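Rated Load Is the Wrong Number to Print on a Table

Table makers sell on rated load. The Rondham catalog lists 500 pounds for its standard top, and most buyers stop reading at that line. I think the figure should be moved to the back page and replaced with deflection at the front edge, measured with a person leaning on it.

Rated load is a static test with weight spread over the whole top. Work at a table is done at the edge, on forearms, with the weight shifting.
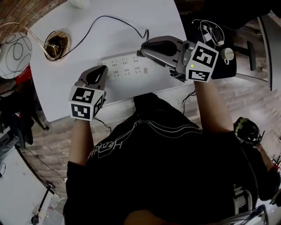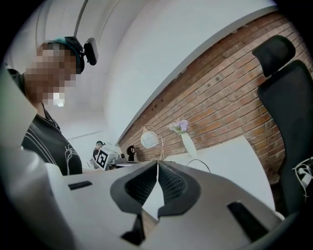 A white tabletop, in use.

Reader comment, posted under the first version of this essay: edge deflection depends on where the legs are, so the maker would have to publish one figure per leg layout, and buyers would compare figures that don't compare. Jorkier tried it and dropped it after one catalog.

The objection is fair as far as it goes. A maker with 2 leg layouts would publish 2 figures. Engebretsen already prints separate shipping weights for each layout, so the space on the page exists. As for comparison, the rated load has the same defect. Trinell tests with the feet bolted down and Rondham tests with them free, and both results appear under the same heading.

My proposal is narrow. Apply 162 pounds at the midpoint of the longest unsupported edge, hold it for an hour, and print the drop in fractions of an inch. State the leg layout beside it. Curved tops need one more rule, because the longest unsupported edge has to be measured along the curve, and makers will otherwise measure straight across.

Rated load can stay in the installation sheet, where the people who move the tables will look for it.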